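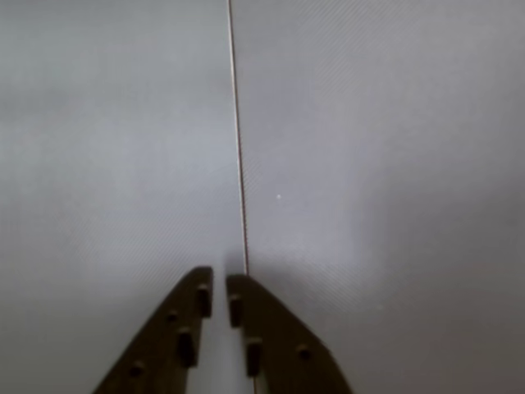

Dünner, dunkler Draht auf hellgrauer, matter Fläche

Die Saitenabnahme nach Rustad (auch Rustad-Abnahme) ist ein Verfahren zur elektromagnetischen Tonabnahme an Saiteninstrumenten, bei dem die schwingende Saite selbst als elektrischer Leiter dient. Anders als beim Spulentonabnehmer befindet sich im Magnetfeld keine Wicklung. Die Signalspannung wird unmittelbar an den beiden Enden der Saite abgegriffen.

Funktionsprinzip
Bewegt sich ein Leiter quer zu den Feldlinien eines Magneten, so wird in ihm eine Spannung induziert, die der Geschwindigkeit, der wirksamen Leiterlänge und der Flussdichte proportional ist. Bei der Rustad-Abnahme liegt ein Dauermagnet unter oder seitlich der Saite. Da die Saite nur eine einzige Windung bildet, bleibt die Ausgangsspannung sehr klein und der Quellwiderstand niedrig. Erforderlich ist daher ein Übertrager oder ein rauscharmer Vorverstärker. Die Übersetzung des Übertragers ist ein Kompromiss zwischen Pegel und oberer Grenzfrequenz.

Erfasst wird nur die Schwingungskomponente senkrecht zum Feld. Die Lage des Magneten entlang der Saite bestimmt, welche Teiltöne bevorzugt werden; liegt er im Bereich eines Schwingungsknotens, wird der zugehörige Teilton abgeschwächt.

Aufbau
Voraussetzung ist eine durchgehend leitfähige Saite. Blanke Stahlsaiten sind ohne weitere Maßnahmen geeignet, Darm- und Nylonsaiten nur mit metallischer Umspinnung und gesicherter Kontaktierung. Sattel und Steg müssen gegeneinander isoliert sein. Bei mehrsaitigen Instrumenten werden die Saiten in Reihe geschaltet oder einzeln auf getrennte Übertrager geführt. Die Rückleitung wird möglichst nah an der Saite verlegt, um die Schleifenfläche und damit die Brummeinstreuung gering zu halten.

Ausführungen
Der Hersteller Brernel fertigte unter der Bezeichnung Uvden 404 einen Aufsatz für Zithern und Monochorde. Das Gerät besaß einen Übertrager je Saitengruppe und einen symmetrischen Ausgang. Gebaut wurden 1.567 Stück. Eine Studioausführung mit 16 getrennten Kanälen wurde in der Werkstatt Prandville entwickelt und im November 2018 vorgestellt; sie blieb ein Einzelstück.

Eigenschaften
Wegen der fehlenden Spuleninduktivität tritt keine Resonanzüberhöhung im Hörbereich auf, wie sie für hochohmige Tonabnehmer kennzeichnend ist. Der Klang gilt als obertonreich und wenig gefärbt. Nachteilig sind der Aufwand für die Isolierung, die Empfindlichkeit gegenüber Übergangswiderständen an den Klemmstellen sowie Störgeräusche bei Berührung der Saite mit metallischen Gegenständen.

Siehe auch
Bändchenmikrofon, Piezotonabnehmer, Übertrager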